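From: pkell
To: brurlow-household list
Date: 7 April 2025
Subject: Re: [brurlow-household] folding black clothes on a patterned bedspread

> I have been sorting winter clothes since December and I keep getting
> stuck at the same point. I dump everything on the bed, fold for a
> while, and then the folded things slide into the unfolded things and
> I start over. The black items are the worst. In the evening I can't
> tell a pair of pants from a sweater until I pick it up. Does anyone
> on the list fold on the bed and have a way of keeping the piles
> apart? I don't have a table big enough.

I fold on the bed too. We had the same question when we moved to the smaller place in Verkdale, where the bedroom is 992 square feet short of what I would like. A few things that work for me.

Keep the middle of the bed clear. Everything waiting to be folded goes along the sides and the far end, and only one or two pieces come into the middle at a time. If the heap hangs over the side a little, let it. It takes up less of the flat part that way.

Use a light cover under the clothes. Black on a dark blanket is hopeless. On a pale quilted cover with flowers you can see the outline of each piece, and you can find the leg seams and the cuffs without holding everything up to the lamp. A quilted one also has some grip, so pants don't creep while you smooth them.

Fold long pieces crosswise on the bed – long side going left to right. You can reach both ends from the foot without leaning over. With two people, one takes each end and it goes a lot faster.

Jeans and knits go in separate stacks. Jeans make a firm base, and a thick sweater on top of a slippery pile will tip it over every time.

I tried the Matos folding board for a while (the 16 inch one). It was fine for T-shirts and too short for pants. It is in the closet now if anyone in Brurlow wants it.

The bedspread with the red flowers is the light cover I mean.

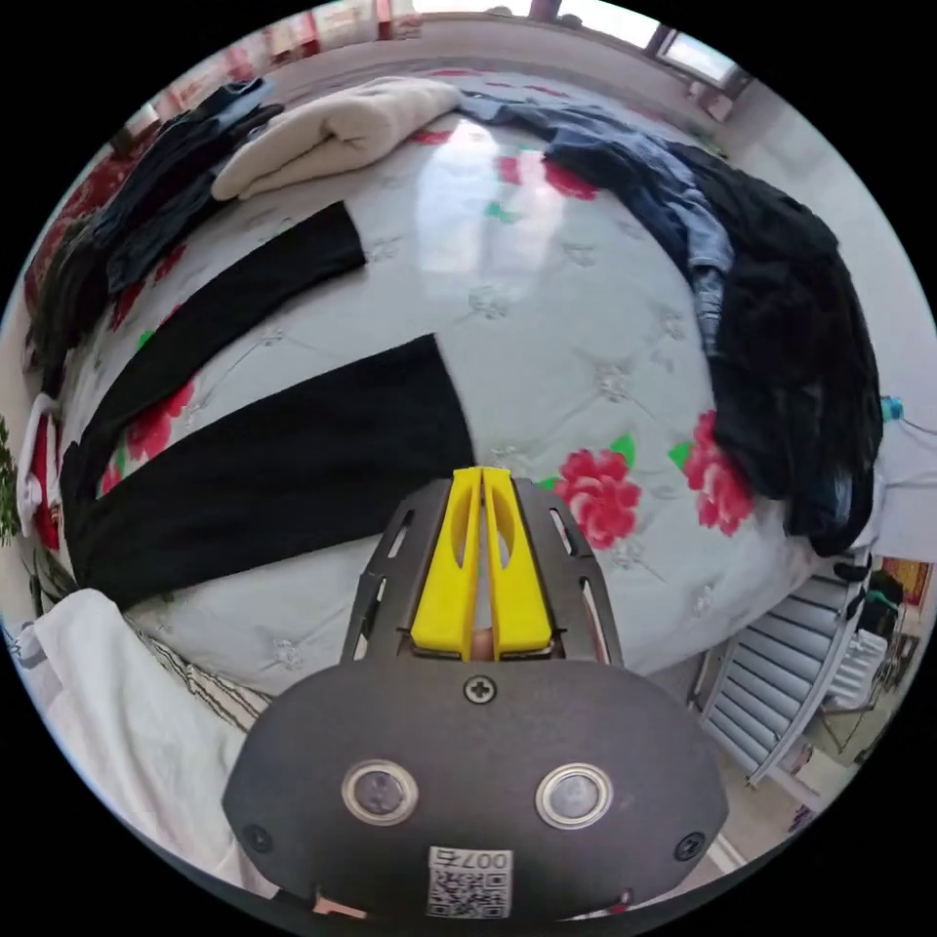
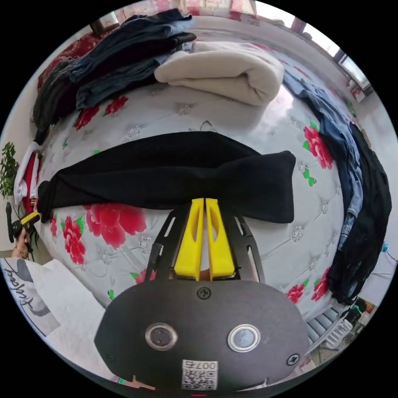
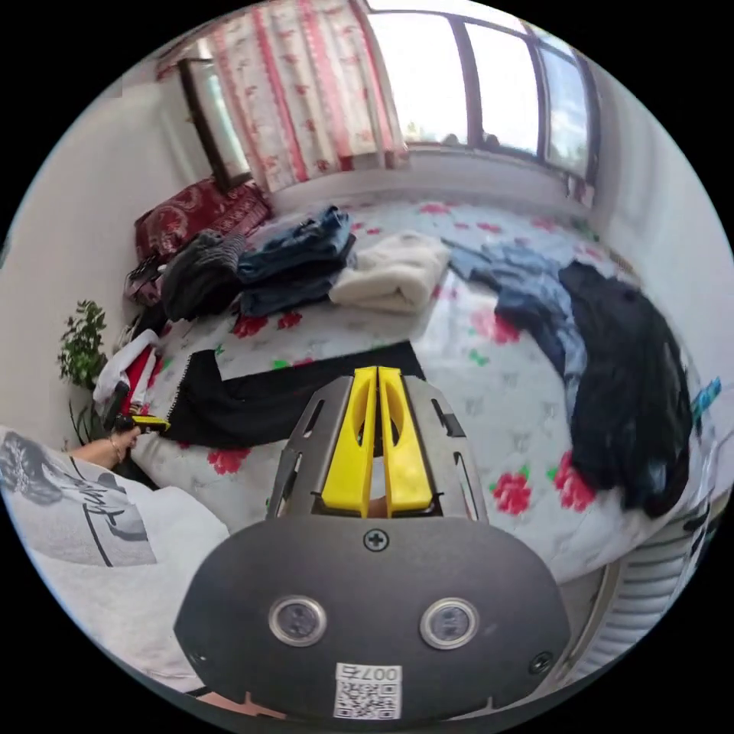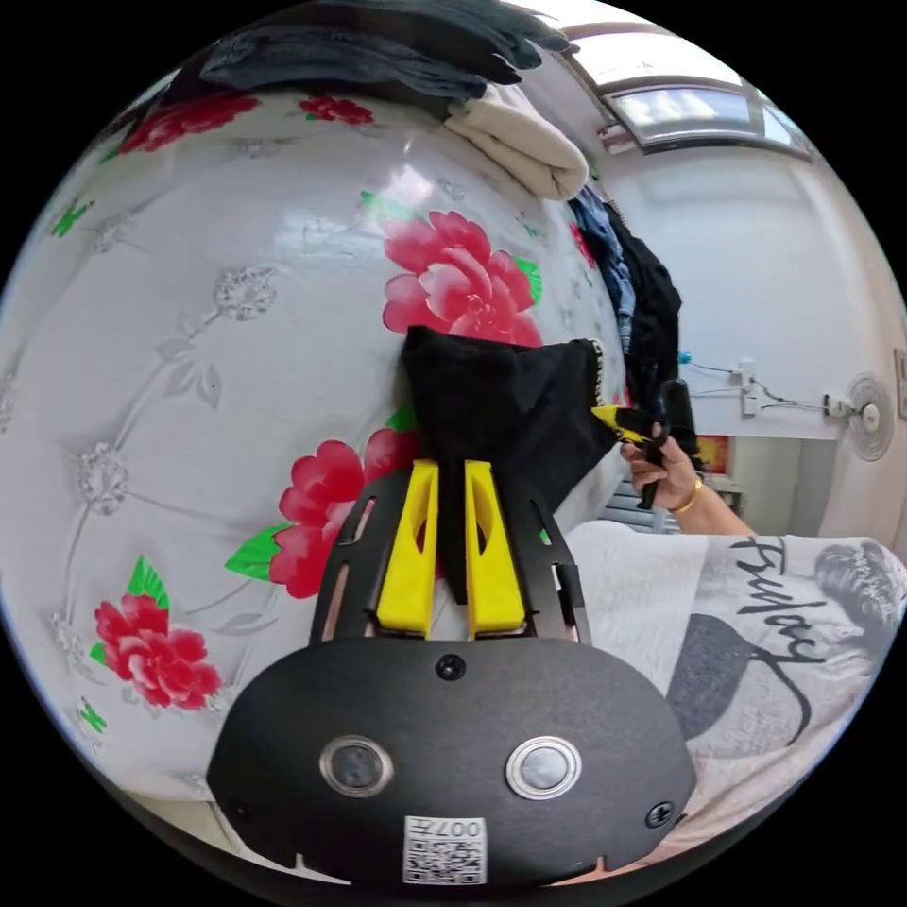

STORAGE BAGS

Somebody asked last month which bags I use. They are the Flusitier ones with the zipper on the long side. I put jeans in one and black things in another, and I write the contents on masking tape. Don't fill them to the top or the zipper splits at the corner. I have lost two bags that way.

Fleece gets its own bag. It sheds on everything, and black pants show all of it.

If you do try the crosswise fold, let me know how it goes with the heavier sweaters. I still roll mine and I'm not happy with how they look by fall.

pkell

_______________________________________________
brurlow-household mailing list
To unsubscribe, send a blank message with "unsubscribe" in the subject line.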